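Toy Vegetable and Pan Set from Levodetti: What We Think After a Whole Summer

I went into this one with low expectations, because I've bought play food before and most of it ended up in the donation box by September. The last bunch we had was hollow, squeaky, and the color rubbed off on everything (including a cream couch, which I'm still mad about). So when my neighbor Adelmo Guerra told me he'd ordered the Levodetti vegetables for his twins and liked them, I borrowed a few for an evening and then went ahead and got our own.

We bought the vegetables and the little metal pan as separate items from Guillot, the toy and kitchen shop over on Tridwood Avenue. They'll sell you the two together but it wasn't any cheaper that way when I went, so check the shelf price before you grab the bundle!

First thing I noticed was the shapes. I'm picky about this. If I'm going to spend a rainy afternoon being served "soup" forty times over, I want the corn to look like corn. Ours has proper ridges for the kernels and a green husk with wavy grooves in it, and my daughter runs her thumbnail down it just for the feel. The eggplant is my own favorite, a good fat purple one that's nice and smooth to hold.
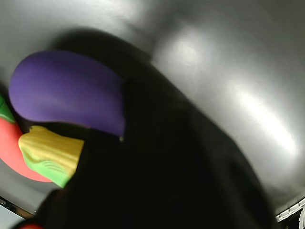
Can you wash them?

A bowl of warm water with a drop of dish soap does the job, and then I let ours dry overnight on a towel. I wouldn't put them in the dishwasher. The husk on the corn does hold on to crumbs down in the grooves, so I go over that one with an old toothbrush.

Now the colors. They're bright without being that neon shade that makes your eyes water. The chili pepper is a real red, and the carrot leans a bit more yellow than I'd like, more of a fall carrot than a grocery store one, but my daughter has never once complained. She did insist for two weeks that the green and yellow one was a pickle. I say cucumber, my husband says zucchini, and I've given up looking at the box for an answer because the box went out with the recycling.

The pan surprised me most. I was expecting some flimsy tin thing and it's stainless steel with a rolled rim, so there's no sharp edge to catch little fingers on. The handle is long for the size of the pan, and that's my one gripe with it. Put it down near the edge of a table and somebody's elbow is going to find it. We've had a few very loud crashes. It has a couple of scuffs now and I kind of like it better that way.

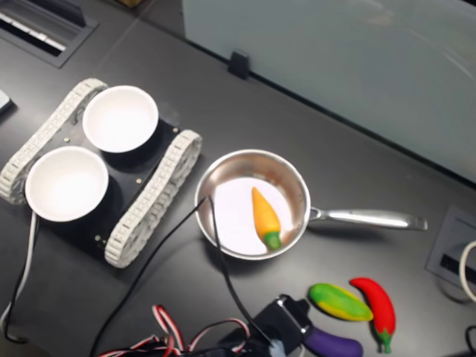 It also isn't big. You can get a carrot in there, and maybe one friend for the carrot, but if your kid likes to make a giant stew with everything in it you'll want a deeper pot as well. Flillgate makes one that I looked at and put back, mostly because we're out of shelf. For now the extras just sit on the table next to the pan waiting their turn, and she's decided those ones are "for tomorrow."

Noise is worth a mention if you live in an apartment. Metal pan on a hard table, first thing in the morning, with a toy eggplant being stirred around in it... you'll hear it from the shower. I put a dish towel down when I remember.
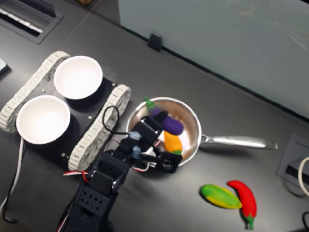
Eggplant in the pan, cucumber and chili on the side.

Would I buy the set again? For the vegetables, yes, no question, and I've already got another lot put away for my nephew's birthday. The pan I'd tell you to look at in person first and see how you feel about that handle. I'd give the veggies five stars and the pan four, and if Levodetti ever adds a mushroom I'll be first in line at Guillot.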